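Posted under: Events / Open days

**What was the simulator station at the Sturnden open day running, and can I set it up for a school visit?**

I went to the December open day and spent most of my time at the two-arm tabletop station. I want to run a similar demo on our lab machine.

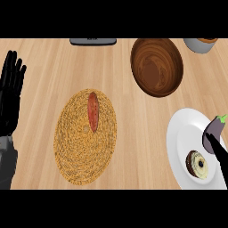
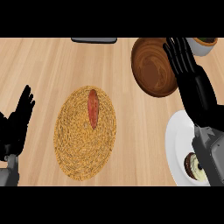 My question is about the scene setup. The handout says the demo resets after each run but doesn't say what gets reset. I'd like to keep the same layout for every group, with the brown wooden bowl and the white plate on the right side of the table, and change only the object to be moved. Is that a setting, or do I have to edit the scene file? I also don't know whether both arms have to be active. Our machine is slow and I would rather drive one.

---

**Answer from Charito Tan (accepted)**

It's a setting. In Jostis, open the scene and set reset mode to "objects only". Furniture and containers stay where they were saved. Anything tagged as movable goes back to its start pose. If you want the bowl fixed as well, remove its movable tag, or a visitor will push it and the next group starts with a different layout.

To swap the target object:

1. Duplicate the scene.
2. Replace the object in the movable list.
3. Check that its contact mesh loaded. If it didn't, the fingers pass straight through.
4. Save, then reset twice before anyone touches it.

Physics runs at 1000 steps per second by default. Drop that before you drop the render size. You can park one arm, but it is still simulated unless you disable it in the arm panel.

---

**Answer from Michalis Bakalis**

Agree with the above, except that on Castier builds the reset mode is under Session and not under Scene. I lost an hour to that. Also set the run limit to 84 seconds or less if you have a line of kids waiting.

---

**Answer from amano_user2**

we just restart the whole program between groups. works fine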